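Frequently Asked Questions

Water service in Trorinthorpe
Last updated July 1, 2021

Who supplies my water?
If your home is inside the Trorinthorpe town line, your water comes from us, the Butach Water District. Homes on the east side of Hennessy Road are served by Bostum and must call their office. We cannot open or close an account for them, also not if the house is just across the street.

How do I open an account?
Come to the office with a photo ID and your lease or closing paper. You may also send copies by mail. Please give us 2 working days before you need the water. If the previous resident did not close the account, we need a signed note from the owner.

Where does the water come from?
We have two wells near the Hennessy reservoir. In summer, when the wells are low, we also buy water from Bostum. The Bostum water is a little harder, and some customers notice a different taste in these weeks. Both waters are tested in the same way.

Is the water hard?
Yes, moderately. You will see white spots on glasses and a crust on the kettle. This is calcium, and it is not harmful. White vinegar takes it away. Leave it for half an hour, then rinse well. Please do not use vinegar on natural stone.

Why is my water cloudy?
Fill a clear glass and let it stand. If it becomes clear from the bottom to the top, it is air in the water and you can drink it. If it stays cloudy, or if there is something at the bottom of the glass, call us and keep the glass if you can.

The flow in my kitchen is weak, but the bathroom is fine. Is it your problem?
Most likely not. When only one faucet is weak, the small screen at its end is usually full of grit. Unscrew it by hand, or with pliers and a cloth, and wash it under another faucet. On a faucet with a pull-down head, look also at the place where the hose meets the head.

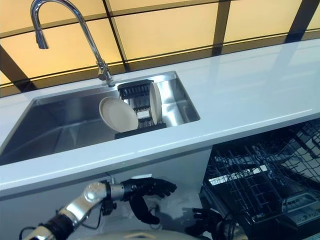
If you have cleaned the screen and the flow did not change, check that the valves under the sink are fully open. A plumber who worked there may have left one half closed. When all the faucets in the house are weak, cold and hot, then please call us.

How is my bill calculated?
The meter is read every second month. The first 3,000 gallons are included in the base charge. After this you pay for each further thousand gallons, and a part of a thousand is charged as a part. The sewer charge is on the same bill but goes to the town.

My bill is much higher than last time. What can I do?
First look for a leak. Close everything in the house and read the meter, wait one hour, and read it again. If the number moved, water is going somewhere. Put a few drops of food color in the toilet tank and do not flush. Color in the bowl after 15 minutes means the flapper leaks. If you repair a leak and send us the receipt, Teresa Scanlon in billing will look at your account. One adjustment per customer in a year is possible.

When is the bill due?
It is due 23 days after the date printed at the top. We do not send a second bill, only a reminder, and the reminder has a late fee on it.

Can I water my garden?
Yes, but from June to the end of September only before 9 in the morning or after 7 in the evening. Vegetable gardens watered by hand are free of this rule.

Who do I call at night?
Call the office number and press 2. Reinaldo Leite or another operator will call you back. Please use this only for a broken main, no water at all, or water coming up in the street. For questions on bills, dial extension 319 in office hours.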